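Welcome back! If you worked through the earlier page on recording with Nolo, you should have a folder of sessions by now, and what we'd like to do next is turn those recordings into something a grasp planner can learn from. The step we'll take today is labeling when the fingers close, and it's a pleasant one, so get yourself a cup of something first.

## Find the closing moments

Open a session in Etania and let it load all the way (the progress bar is a bit shy and tends to hide behind the toolbar). Our sample session has 1,292 frames. Run the width estimator over it:

```
etania width --session towel_fold --out width.csv
```

You'll get one row per frame with the distance between the two finger pads. Plot it, and look for the places where the curve drops and then goes flat. Those flat stretches are your candidate grasps, and in our session the first of them starts at frame 549. Before you trust it, scroll back a little and look at the pads themselves, with the space between them still open. 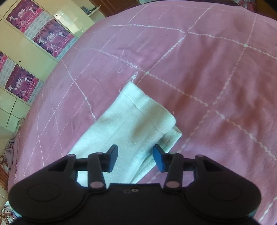
*Pads apart over the folded white cloth. Label this one `open`.*

Cloth is where the estimator gets confused, I'm afraid. A thin towel hardly holds the pads apart at all, so a real grasp and an empty pinch can give you nearly the same number. Indira Mathew wrote a small check for this, and I'd turn it on for any session with fabric in it:

```
etania label --width width.csv --soft-objects --min-hold 4
```

The last flag says how many frames the pads must stay still before a label is written. Smaller values catch quick touches too, but at 2 I spent a whole afternoon deleting false grasps, so please do learn from me there!

## Watch out for patterned sheets

Wavy stitching that runs diagonally under a cloth can pull the edge detector off the hem and along the stitch lines instead. If your cloth mask comes out with long thin arms, raise `--edge-smooth` one step at a time until they go away, then run the label command again.

Once the labels look right, save them next to the session and carry on to Blagoje Babić's page on fitting the planner.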